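Visit to the Villanueva repair and reuse center, 2/9/21

Iker Robles met us at the side gate and took us through receiving first. Villanueva accepts old office equipment from schools and town offices in the valley. Last year 2,729 items came in, mostly monitors and printers. Each one gets a paper tag, then waits on the racks until a bench is free.

The building was a Corano shoe warehouse and is still cold in winter. Keep your coat on. Printers are upstairs, cables and power supplies are sold by weight near the exit, and finished machines go out on Thursdays. A tested desktop costs 69 euros with a keyboard.

We stayed until lunch and ate at the Pamo bar across the road. The next open day is in March. Parking is on Enari street.
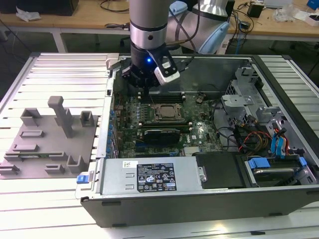
Open Dell desktop on a worktable, Villanueva.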